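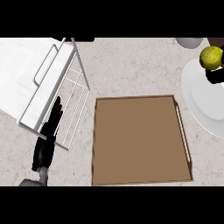

Countertop and dish rack from overhead, rendered view.

October 21, 2022
Temberg workshop, bench notes: drain valve seals

Entry by Aleksandra Gajewski. The second set of seals from Dillberg was fitted to the sink test stand this morning. Three of the seals seated correctly. Two required trimming at the inner lip before the collar would close, and the trimmed pieces have been bagged and labeled for Thắng Chu.

The stand was filled to the upper mark and left for 21 minutes. Slight weeping was noted at the left collar – the same position recorded in September. Kha Quan is of the opinion that the collar thread is worn and that the seal material is sound. The thread gauge remains on loan to the Tostitz shop and has been requested back.

Colleagues are reminded to enter the water temperature on the sheet before each fill. It was omitted for the first run today, and that run will be repeated.

Outstanding: replacement collar, order to be signed by Tài Thân.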